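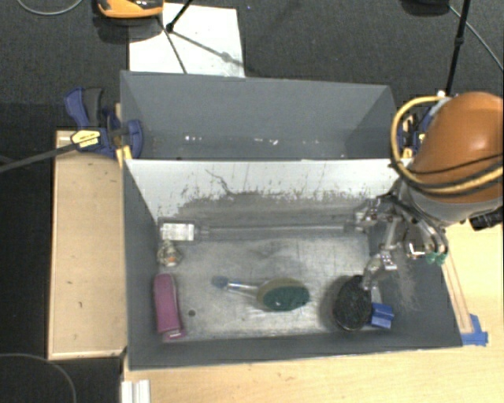 Deisy Chambi looks after storage bins at the Colden parts and sundries room in Drimton. Her stock is mixed: brushes, clear plastic packages, dish wands, small household goods. The gray bins are kept in pairs, one behind the other, on a pale wooden table.

“The floor of a bin wears first,” she said. “You get scratches, then smudges that don't wipe off. That is cosmetic. I log it and leave it.”

Walls are handled differently. Chambi checks the inner faces for scuffing, which she records by side and height. “If the white has gone gray along the lower part, I write that down. A scratched patch higher up gets its own line.”

The room has 158 bins in service and 1,202 items on the list. Each bin is emptied and inspected every September.

Long packages go flat against the far wall of the bin, label facing up. “A tube lying across the middle takes the space of four small items,” Chambi said. Faint labels are reprinted on the Sleiman printer, at around 20 a week.

She does not use dividers. A set from Brerkcombe was tested and returned. “They held the small things upright, but a dish wand didn't fit between them. We went back to open bins.”

The replacement order for this year has not been placed.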